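9 October 2018, Bastby workshop

Second go at the elderflower cordial, and I must say I'm rather pleased with it! I cut the sugar to 500 g and let the flowers (last summer's, dried) steep for 12 hours.

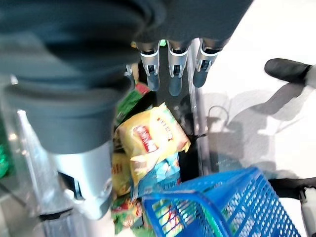 Does the lemon go in before or after straining? After, when the syrup has cooled a little.

The Endale sieve still lets bits through, so I'll try muslin in January, if I remember to buy some. 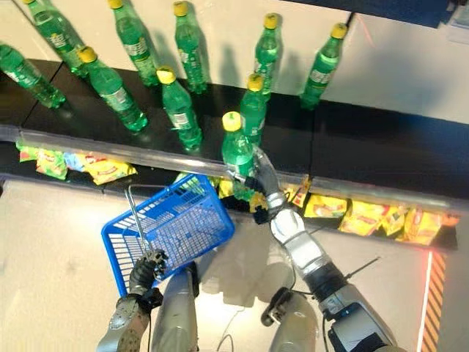

Ute Hamann

Five jars filled, all labelled, top shelf.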